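Coaching > Goalkeepers and Defenders > Heading

How to Cut Heading Load in Amateur Training
By Aníbal Leitão
December 2019

Every season someone tries to sell our league a headband that "absorbs" headers. I've read the brochures and I'm not buying. If you coach adults on a weeknight, you can do more with a notebook.

1. Count first. For two weeks, write down every header each player takes in training. Our center backs were at 38 a session, and I would have guessed half that.

2. Drop the long goal kicks. Have the keeper throw, or play short. Balls punted from the other end are the ones I'd get rid of before anything else.

3. Teach with a soft ball. Serve underhand from close range and work on the neck and the timing. Players will complain that it feels silly. Let them. 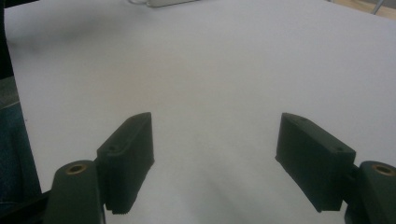 4. Set a cap and stick to it. Ours is 2 per drill for anyone who isn't a defender. Is that number scientific? No, and I'd be suspicious of a coach who told you his was.

5. Anyone who takes a knock sits out, and a doctor decides when he's back. "I feel fine" doesn't count for much. Wellington Guimarães said it to me in February and couldn't tell me the score.

You'll hear that all this makes a team weak in the air. Maybe. We gave up the same number of goals from corners as the year before, but one season doesn't prove much either way.

Contact: Flustau Coaching Notes | © 2019 | Back to top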